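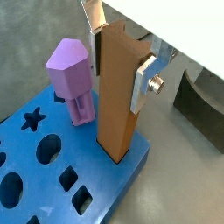 **Packaging Line Technology, Unit 6: Checkweighers**
Handout, January 25, 2024 – Octavian Lazăr

Read this before the lab. We will use the Dralteck bench unit, so bring the short manual as well.

## 1. What a checkweigher does

A checkweigher weighs every pack while it moves. A static scale on a sampling table weighs a few packs per hour. The two are used together: the static scale is the reference, and the checkweigher is tested against it.

The machine has three belts:

- infeed, which sets the spacing between packs
- weigh belt, mounted on the load cell
- outfeed, with the reject device

Only one pack may be on the weigh belt at a time. If the spacing is too short, the reading is thrown out and the pack is rejected as unweighed.

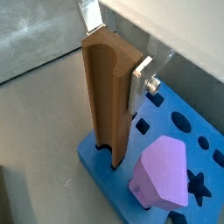 *Brown channel-shaped block held over the U-shaped slot.*

## 2. Throughput

Maximum rate depends on belt speed and pitch (front edge to front edge).

packs per minute = belt speed (m/min) ÷ pitch (m)

The load cell also needs time to settle. A faster belt leaves less of it, and the readings spread out more. In the Hirberg plant case the line was sped up in May with no change to the filter setting, and false rejects went up the same week.

## 3. Setting the limits

Run the same pack over the belt 100 times and record each reading. Work out the mean and the standard deviation. The mean error is corrected by calibration. The standard deviation is not, and it decides how close to the legal limit you can set the reject point.

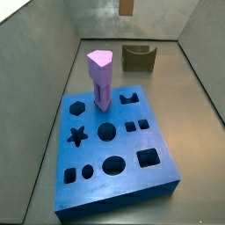 Use a pack from normal production for this test. A steel test weight sits differently on the belt and gives a spread that is too small. Renaud's method, handed out in Unit 5, adds a guard band of 2 standard deviations – use that one in your report.

## 4. For the lab

1. Zero the unit with the belt running.
2. Do the test run from section 3 at both belt speeds.
3. Plot the readings and mark the reject point.

The Prekico data sheet is in the course folder under number 2057. Reports are handed in on paper.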